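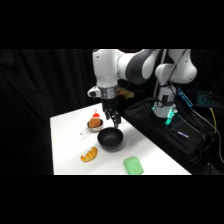
On me demande souvent pourquoi je n'ai toujours pas de liste de tâches sur mon téléphone. J'en ai eu une. J'en ai même eu plusieurs, la dernière s'appelait Gitaneck et promettait de me « rendre mes soirées ». Elle m'a surtout rendu attentif à tout ce que je n'avais pas fait. Au bout de l'hiver, elle contenait 229 lignes, dont une bonne part recopiée d'une liste précédente, elle-même héritée d'un carnet que je croyais avoir jeté.

Je me méfie donc du discours sur le temps gagné, qui revient chaque année vers septembre avec les agendas et les cartables. Le raisonnement est toujours le même : vous perdez tant de minutes par jour à chercher, trier, répondre, et si vous les additionnez vous obtenez des semaines. L'addition est juste, le problème vient de l'idée qu'on pourrait les encaisser. Six minutes économisées le matin sur le café ne vont nulle part. Je ne les retrouve pas le soir dans une enveloppe. Elles se dissolvent dans l'ascenseur, dans une chaussette qui manque, dans la conversation avec le voisin du dessous à propos de sa gouttière.

Sinéad Ó Gríofa, avec qui j'ai partagé un bureau à Cosulmont pendant des années, tenait la position inverse et la tient encore. Pour elle, l'organisation est une politesse envers les autres : on range ses dossiers pour que le collègue suivant s'y retrouve. Là-dessus je lui donne raison, et sans réserve. Un classeur bien tenu est un cadeau. Mais on me vend tout autre chose. On me vend un classeur pour moi seul, qui m'écrit à sept heures du matin pour me demander si j'ai bien bu de l'eau.

L'an dernier, l'entreprise a fait venir une consultante du cabinet Ní Mhurchú pour une journée sur la gestion des priorités. Près du buffet, on nous a remis un cahier à spirale divisé en cases. Il fallait y inscrire ce qui était urgent, ce qui était important, et ce qui n'était ni l'un ni l'autre. La plupart d'entre nous ont bloqué sur la dernière case. Je me souviens d'un collègue de la comptabilité qui y a mis « cette formation », puis l'a gommé, parce que les cahiers circulaient. À seize heures, nous avions pris une journée de retard sur le courrier. Le cahier a servi ensuite à caler une fenêtre, et il le fait très bien.

Je veux bien qu'on m'objecte que certaines personnes s'en trouvent mieux. Ma sœur, par exemple, planifie ses repas jusqu'au mois suivant et mange assurément mieux que moi. Seulement elle le faisait déjà à douze ans, sur le dos d'un calendrier des postes. Je soupçonne les méthodes d'attirer ceux qui n'en ont pas besoin et de culpabiliser les autres, qui achètent alors la méthode suivante. Un livre de 3 000 exemplaires peut ainsi nourrir son auteur en conférences pendant dix ans, pourvu qu'il fasse assez peu d'effet pour qu'on en redemande.

Il y a aussi la question de savoir à qui profite l'heure libérée. Quand mon service a supprimé les comptes rendus du vendredi, on nous a félicités de cette reconquête. Dès la rentrée, un « point rapide » occupait le créneau, et il était plus long que le compte rendu. Une heure vide dans un agenda partagé ne reste pas vide. Elle est visible, donc disponible, donc prise. Les plus malins de l'étage inscrivaient « dossier Ukcombe » dans leurs trous d'après-midi. Aucun dossier de ce nom n'existait. On ne les dérangeait pas.

Reste ce que je fais à la place, puisqu'on me le demande aussi. J'écris sur une enveloppe les deux choses que je ne peux pas oublier, et j'oublie le reste quand il doit être oublié. Les gens pour qui c'était important rappellent. Il m'est arrivé de manquer un rendez-vous chez le dentiste, une déclaration, un anniversaire, ce dernier m'ayant coûté un dîner. Je ne prétends pas que ce soit un système. Je remarque que Gitaneck m'avait fait manquer le même dentiste, avec trois notifications et une petite musique.

Commentaires

Jarlath Rafferty
Le coup du dossier Ukcombe, je le garde. Chez nous c'était « appel fournisseur », mais le chef a fini par demander lequel.

Áine Mac Carthaigh
Facile à écrire quand on n'a pas d'enfants à aller chercher à deux endroits différents. Sans ma liste, j'en laisse un à la piscine. Tout le monde n'a pas le luxe de l'enveloppe.

Saoirse Ó Conaill
@Áine Mac Carthaigh D'accord avec vous, mais il me semble que le texte vise les gourous plus que les listes. La vôtre est sur le frigo, je suppose ?

Áine Mac Carthaigh
Sur le frigo, oui. Et je ne l'ai pas payée.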